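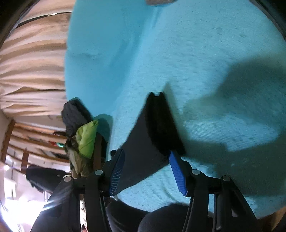 3.2 Ablageflächen und Zwischenzustände beim Wäschelegen

Das Zusammenlegen von Kleidung wird in der Haushaltsforschung meist als einheitlicher Arbeitsschritt erfasst, der mit dem trockenen Stück beginnt und mit dem Stapel im Schrank endet. In den Haushalten, die an der Erhebung Gramora teilnahmen, zerfällt er in mehrere Phasen mit eigenen Ablageorten. Auffällig ist dabei der Zustand, den wir im Folgenden als Zwischenfaltung bezeichnen: Ein Stück ist bereits gefaltet, liegt aber noch einzeln und ohne feste Ausrichtung auf der Arbeitsfläche. Das dunkelgraue Stück auf hellblauem Grund (Abb. 4) liegt schräg und einzeln, mit einem tiefschwarzen Streifen an der einen Seite. Solche Stücke wurden in unserer Kodierung weder als »gelegt« noch als »ungelegt« geführt, sondern erhielten eine eigene Kategorie.

Insgesamt gingen 179 Legevorgänge in die Auswertung ein. In rund 100 davon diente ein Bett als Arbeitsfläche, in den übrigen ein Tisch, ein Bügelbrett oder der Fußboden. Die Bevorzugung des Bettes wurde in den Gesprächen vor allem mit der Größe begründet. Ein Pullover lässt sich dort mit ausgestreckten Ärmeln ausbreiten, während er auf einem Küchentisch in der Regel über die Kante hängt. Als Nachteil nannten mehrere Befragte die weiche Unterlage: Kanten lassen sich schlechter glattstreichen, und bei Tagesdecken mit rauer Oberfläche verschiebt sich die untere Stofflage beim Umschlagen.

Für dunkle Strickwaren kommt ein weiterer Punkt hinzu. Auf Fleecedecken nehmen sie nach Angaben der Befragten leicht Fasern auf, die erst beim Tragen bemerkt werden. Wer regelmäßig auf einer solchen Decke faltete, legte schwarze Teile häufig zuerst mit der Vorderseite nach oben aus und strich sie mit der flachen Hand ab, 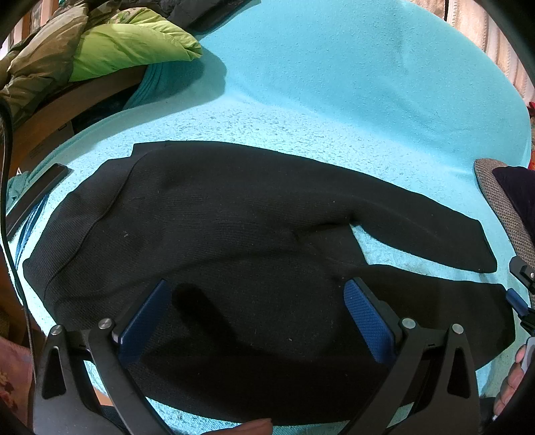 bevor die Ärmel eingeschlagen wurden. Dieser Handgriff war in keiner der uns bekannten Ablaufbeschreibungen enthalten und wurde nachträglich in den Kodierplan aufgenommen. Er ist vom Glattstreichen zu unterscheiden, das der Form des Stücks gilt und in der Regel von der Mitte zum Saum hin erfolgt.

Abb. 4: Textilien auf Flächen in Blau- und Türkistönen. Oben: gefaltetes graues Stück mit schwarzem Streifen. Unten: ausgebreitetes schwarzes Strickteil, vermutlich Pullover oder Strickjacke, mit gerippter Saumkante; am Bettrand eine hellgrüne gesteppte Jacke.

Jacken und andere voluminöse Teile bilden eine Gruppe für sich. Sie werden meist aufgehängt, liegen während des Legens aber oft am Rand derselben Fläche. In unserem Material verkleinerten sie den nutzbaren Bereich teils erheblich, ohne dass sie deshalb weggeräumt wurden. Auf Nachfrage hieß es, die Jacke komme »ganz zum Schluss« an den Haken. Wir werten das als Hinweis darauf, dass die Reihenfolge vom Zielort der Stücke abhängt und die Größe eine geringere Rolle spielt.

Die Kategorien wurden von 2 Personen unabhängig vergeben. Abweichungen betrafen fast ausschließlich die Zwischenfaltung – hier war strittig, ob ein einmal umgeschlagenes Teil bereits dazugehört. Wir haben uns für die weite Auslegung entschieden.

Suche in diesem Heft Suchbegriff eingeben Erweiterte Suche

Leserkommentare

faltenwurf: Wurde auch erfasst, ob die Leute im Stehen oder im Sitzen falten? Bei mir entscheidet das darüber, ob ich das Bett nehme oder den Tisch.

K_47: Die weite Auslegung bei der Zwischenfaltung finde ich problematisch. Ein halbiertes Handtuch liegt bei uns manchmal tagelang so herum.

strickliesel: Das Abstreichen kenne ich. Bei Fleece hilft es wenig, ich lege inzwischen ein altes Laken unter.

Kontakt | © Schriftenreihe Drernon | Nach oben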